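Cikotbridge Arm Cell: Frequently Asked Questions

This page covers how our simulated bathroom cell is set up and looked after. Necati Yüksel keeps it current, and he loves getting questions, so send them along even if you think they're too basic!

What is the Cikotbridge cell?

It's one robot arm on one table in a small virtual bathroom, and people use it to practice picking things up and putting them down in tight quarters. The arm is a simulated Franka Emika with the standard two-finger gripper. Everything lives in a scene package called Sistard, which holds the room, the arm, the props and the reset logic.

Why a bathroom?

Bathrooms are wonderful for this kind of work. The surfaces are at odd heights, most of them are narrow, and people leave small things on all of them. A tank lid gives you a long thin shelf with a drop on one side and a wall on the other. If your grasp planner has bad habits, you'll find out before lunch.

How do I set the cell up the first time?

Unpack Sistard into an empty folder and run the setup script once. It checks your graphics driver, builds the collision shapes and writes a log. The build is slow on the first run and quick from then on. When it finishes, open the cell with the arm parked and leave it idle for 200 steps. Nothing should creep. If a prop slides or jitters during that time, stop there and read the section on drifting props before you try a grasp.

Where should the robot base go?

Leave it where the package puts it. We tried seven base positions when we built the cell, and the current one gets the arm over the tank without folding the elbow into the wall. If you really need to move it, move the table and base together as one group, then rebuild the collision shapes. Moving the base alone leaves the old mounting offset in place, and every target pose will be wrong by the same amount (ask me how I know).

How do I calibrate the gripper?

Open the fingers all the way, close them on nothing, and read the reported width. It should be zero or very close. Then close on the test block that ships with the package and compare the width with the value in the block's settings file. If the first reading is fine and the second is off, your finger pads have the wrong collision shape. Reload the pad file and try again. Please do this after every version change. It takes a minute and it has rescued more afternoons than any other step on this page!

My props drift or sink into the lid. What's wrong?

Nine times out of ten it's the contact margin. Somebody raises it to make grasps stickier, and then light objects start to float or crawl. Put it back to the default in the Sistard settings and reset the scene. If a prop still sinks, its mass is probably zero, and you'll want to run the Renetti checker on the prop folder. Renetti lists every prop with a missing mass or an open mesh, and it's a delight to use.

Which grasps should I try first?

Start with a long object lying down, and come in from above.
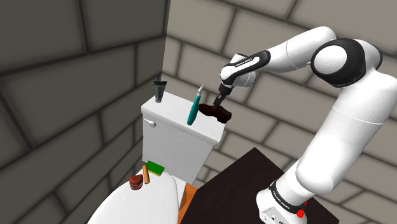
Pick a point near the middle for the first attempt and close slowly. Long props with one heavy end will want to swing as you lift, so bring the arm up a little, pause, and watch whether the angle changes. If it does, shift your grasp toward the heavy end and go again. Once you can lift and set down the same prop without touching its neighbors, move on to the upright ones. Those are harder and a lot more fun.

How often does the cell need a full reset?

The scene resets itself between attempts, but small errors in the joint state can pile up in a long session. Our longest unattended run went 3,768 attempts, and by the end the home pose had wandered enough to notice. We now restart the whole simulator every 545 attempts, and the problem hasn't come back.

The arm stops halfway and reports a joint limit. Is it broken?

No, it's being careful. Usually the wrist has wound itself up over several grasps in a row. Send the arm home, unwind the last joint, and repeat the move. If it stops in the same place again, turn on the Paulauskas overlay, which colors each joint by how close it is to its limit. You'll see the culprit right away, and you can give the planner a different starting elbow angle.

Can I add my own props?

Yes, please do! Keep the meshes simple, give each prop a real mass, and run Renetti before you load it. If you make something good, send it to Necati with a short note on which grasps work, and it may go into the next Sistard release.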